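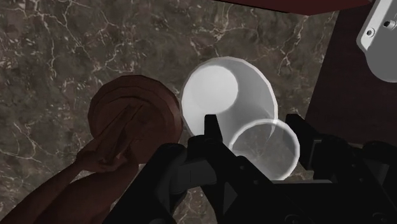 Our neighbor on Prurkthorpe Lane told us, before we had even taken our coats off, that stone never stains and that we were going to spend a whole semester proving something every cook already knows. She had wiped down her marble with vinegar for years, she said, and it was as good as the day it went in. We wrote that down at the top of our notebook, and it more or less became our project.

Marble in the Everyday Kitchen
Student project report, Earth Science, Skernard School
September 20, 2024

What we wanted to find out

Marble is mostly calcite, and calcite reacts with acid. We had all seen the fizzing demonstration in class back in February, with the little dropper bottle, and it made us wonder what happens at home when a lemon half gets left on the counter overnight. Dark marble was what we were most curious about, as several families told us they had picked a dark stone so that marks would be harder to see.

What we did

The Morkent stone yard was kind enough to let us dig through their offcut bin (thank you again, and sorry about the mud!). We came home with enough dark, veined pieces to cut into 50 small tiles. Half were sealed with an ordinary store-bought sealer and half were left bare. Onto each one we put a few drops of lemon juice, white vinegar, coffee, olive oil or plain tap water, and left them for 60 minutes before rinsing and drying.

We then looked at each tile under the desk lamp, tilted, which is much the best way to see a dull patch. The first batch had to be thrown out — we had forgotten to label the backs, and by then a sealed tile and a bare one looked just the same to us.

What we saw

Lemon juice and vinegar left dull spots on every bare tile and on nearly all of the sealed ones, which surprised us. The sealer helped a great deal with oil and coffee but did very little against acid. Water left nothing. On the dark stone the dull spots were easier to find than we expected, though they were harder to make out where they fell across a pale vein.

What we would change

We would like to try shorter times, down to 2 minutes, and a second kind of sealer. We would also borrow a proper gloss meter. Our neighbor has asked for a bare tile to test with her own vinegar, and we have set one aside for her.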